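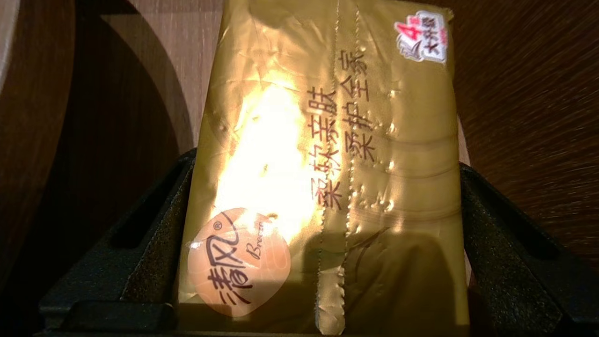
Figure 1. A pack of facial tissues in gold wrapping.

Public Finance and Local Government
Unit 4: The District Budget Cycle
Course handout, revised 12 January 2024

Purpose of this unit

Students should come away able to trace how a spending proposal moves from a ward or village body to the district plan, and from there to the state budget. The unit assumes that the readings on revenue sources have been completed. Those who missed the session on grants should read the Flaltton case notes before continuing.

1. Who prepares the plan

In most systems studied in this course, the district plan is drafted by line departments and reviewed by an elected district council. The departments hold the technical staff and the cost records. The council holds the right to approve, change or return the draft. On paper the two roles are separate. In practice the line between them shifts from one district to the next, and it depends a good deal on how early the council receives the papers.

Kavside is the main case for this unit. Its rules require that draft estimates reach council members 30 days before the planning meeting. Members may submit written changes until the meeting opens. Changes raised from the floor are recorded in the minutes, but they bind the departments only if the finance office confirms that funds are available.

2. Capital and recurring spending

Capital spending pays for assets that last beyond the year, such as a road, a school building or a water main. Recurring spending pays for wages, fuel, repairs and supplies. A district that builds a clinic also takes on the cost of running it, and the two amounts usually appear under different heads and are often approved by different bodies.
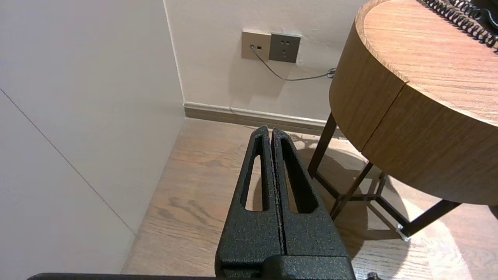
The Jitaru water scheme shows what follows when the heads are not read together. Capital funds were approved in full and the main was laid on schedule. No operating head had been opened for pump operators, and the district met their wages out of road repair for two years. The audit note on the scheme is in the reading packet and should be read alongside the original estimate.

3. Release of funds

Approval of a plan does not place money in the district account. Funds are released in installments, and the later ones normally depend on proof that the earlier ones were spent. In Kavside, a department must show that 60 percent of the first installment has been used before it may request the second. Departments with short building seasons find this hard to meet. Hill districts such as Grestel lose much of the winter - work that is not under way by September generally waits until spring - and their unspent balances look larger than they are.

Students should distinguish three terms that newspapers tend to use as one:

Allocation: the amount set aside in the approved plan.
Release: the amount made available to the district.
Expenditure: the amount paid out against bills.

A claim that a district "received" a given sum may refer to any of these. Written work must state which one is meant.

4. Review meetings

The council meets during the year to compare expenditure with the plan. Of the 13 departments that report in Kavside, the larger ones present in person and the others submit a written return. Attendance by a state minister is permitted but not required. Opinion is divided on whether it helps. Some members value the chance to settle a delayed release on the spot, while others hold that the meeting then turns into a hearing of petitions and the accounts go unread.

Preparation for the seminar

Read the Kavside planning rules, sections on estimates and release, and the Jitaru audit note.
Bring a written answer, one page at most, to the following: at what stage could the council have corrected the Jitaru estimate, and under which rule?
Tables may be attached on a separate sheet. Late answers are accepted only with the prior agreement of the course office.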